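Drikitz Teleop Kit review: two weekends of driving a gripper around by hand

Apr 23, 2019

I've wanted a cheap way to show a robot arm what to do for ages, so when the Drikitz kit went on sale I caved and ordered it the same night. You get a handheld controller with a trigger, a base station the size of a paperback, and a license for Cloria, the program that records everything you do. My arm is a secondhand Uçar (a little wobbly at the elbow, but I love it), and the kit works with that or with the simulator that comes in the box.

Setup

Plugging it in was easy. Getting Cloria to find the arm was not! I lost most of an evening to a driver page that had moved, and the printed guide still points to the old one. Once it connected, it stayed connected, even after I put the laptop to sleep with the lid shut.

How the controller feels

Lovely, mostly. You hold it like a flashlight and the gripper follows your wrist, and squeezing the trigger closes the fingers. My first few tries at picking up a sponge were awful, all jerks and overshoots, and then I found the speed setting and turned it way down. The trigger is too stiff for long sessions, though. My pointer finger was sore by lunch.

Recording is one button: press it, do the task, press it again. Cloria saves the whole run and lets you trim the dead time off the front, which I need because I always stop to scratch my nose. I've saved 71 runs so far. The program says it can hold 1000 per project, and I doubt I'll ever get there (famous last words).

What bugs me

The cable. Why is there a cable? It's just short enough that I have to scoot my chair up to the desk, and it catches on the armrest every time I reach left. Also, the undo button sits right beside the record button, and I've wiped 2 good runs that way. Please move it!

Practicing in the simulator

I do most of my practice in the scene called Flenholm, driving from the gripper's own view. Judging depth is the hard part. With the fingers open and nothing between them yet, I creep forward and keep checking the tips against the walls and the wooden piece off to the right.
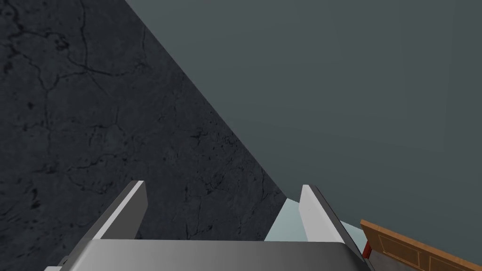
Would I buy it again?

Yes, at the sale price. At full price I'd wait for a wireless version, and I'd want that trigger fixed too. If you already own an arm and you're tired of typing in positions one by one, this is a much nicer way to spend a Saturday morning's worth of coffee.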